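How Paper Tissues Are Made

A paper tissue is a thin sheet of plant fibre. The fibre is called cellulose. It is the same material that gives a tree trunk its stiffness, and it is also found in cotton, straw and bamboo. A tissue feels nothing like a tree trunk because the fibres have been pulled apart, washed and put back together with a great deal of air between them.

Fibres long and short

Wood fibres come in two main sizes. Softwood trees, such as pine and spruce, have fibres a few millimetres long. Hardwood trees, such as eucalyptus, have fibres that are much shorter. Long fibres overlap more, so they make a sheet strong. Short fibres leave many tiny ends on the surface, and these ends make a sheet feel soft. A tissue mill blends the two. More long fibre gives a sheet that is harder to tear. More short fibre gives a sheet that is kinder to a sore nose.

Making the pulp

Logs are stripped of bark and cut into chips. The chips are cooked under pressure with chemicals that dissolve lignin, the natural glue that holds wood fibres together. What remains is pulp. Pulp for white tissue is then bleached, because leftover lignin is brown.

At the tissue machine the pulp is mixed with so much water that it pours like thin milk. The mixture is sprayed onto a moving mesh. Water drains through the mesh and the fibres stay on top, lying in all directions. This wet layer is called the web.

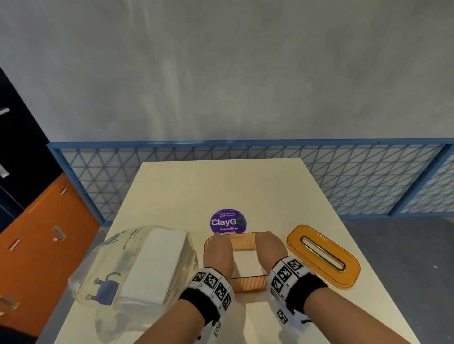
Zakharchenko

Drying and creping

The web is pressed against a very large steel drum that is heated from inside by steam. It is called a Yankee dryer. The sheet sticks to the drum and dries in less than a second.

A straight metal blade then scrapes the sheet off. As the sheet hits the blade it buckles into a row of tiny folds. This step is called creping (say "KRAY-ping"). The folds do three jobs. They make the sheet stretchy, they make it thicker, and they make gaps where water can be held. If you look at a tissue through a magnifying glass, you may be able to find the fine lines running across it.

Plies

One creped sheet is one ply. Most facial tissues have two or three plies pressed together at the edges. Two thin plies bend more easily than one thick ply of the same weight, so the tissue feels softer. The space between the plies also holds liquid.

Why one tissue pulls up the next

Tissues in a pop-up box are interfolded. Each sheet is folded so that half of it lies inside the fold of its neighbour. When the top sheet is pulled, it drags the next one part of the way through the opening. Friction between the sheets does the pulling. The opening must be narrow enough to grip the second sheet and wide enough not to tear it.

Try it: a wicking test

You will need one facial tissue, one strip of writing paper, a ruler and a glass of water with a drop of food colouring in it.

Cut the tissue into a strip the same width as the paper. Hold both strips so that the bottom 10 millimetres are under the water. Wait 50 seconds. Take them out and measure how far the colour has climbed up each one.

Water climbs through the small gaps between fibres. This is called capillary action. Writing paper is pressed flat and treated to resist water, so its gaps are fewer and harder to wet.

Words to know

Cellulose: the material plant fibres are made of.
Lignin: the natural glue in wood.
Web: the layer of wet fibres on the mesh.
Ply: one layer of a tissue.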